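Sorting Big Bricks by Color: A Rainy Day Setup

If you have a tub of oversized building bricks in the house, you already own one of the best sorting games going! We've played this one at our kitchen table since September and it still gets pulled out most weeks.

What you need

A pile of large toy bricks (ours are a jumble from a yard sale, 166 in all, but please don't start with that many)
2 plastic bins, shallow enough for small hands to reach the bottom
A towel or play mat to soften the clatter

Setting up

Pick out 12 bricks in a couple of strong colors. Red is a great first choice - kids spot it instantly. Mix them up on the mat and stand the bins next to each other, rims touching, on the far side of the pile. Rectangular bins are easier than round ones because the bricks lie flat along the walls.

Playing

1. Drop one brick in each bin so everyone knows which color goes where.
2. Take turns choosing a brick and saying the color out loud.
3. Hold it level over the right bin, then lower it in. Lowering is harder than dropping, and wonderful practice for little fingers!
4. Keep going until the mat is clear, then tip everything out and swap the bins.

Once the colors are easy, leave the first brick out and let your child decide which bin gets which.
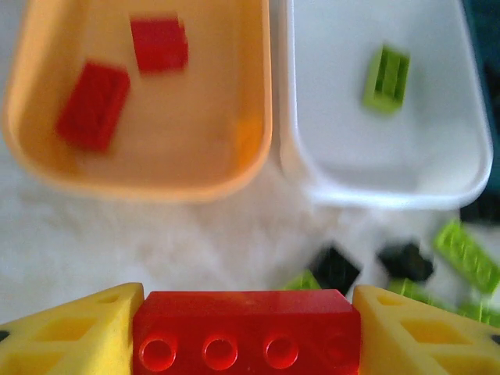

Stick with one color per bin for the first few rounds, even if your sorter is racing through it. After that, try sorting by length, or by how many studs run along the side. My youngest invented a "parking lot" version where every brick has to be laid straight against a wall of the bin, and now we play that one more than the original (it takes forever, and I love it).

Cleanup is just one more round - stack the bins by the door and you're done.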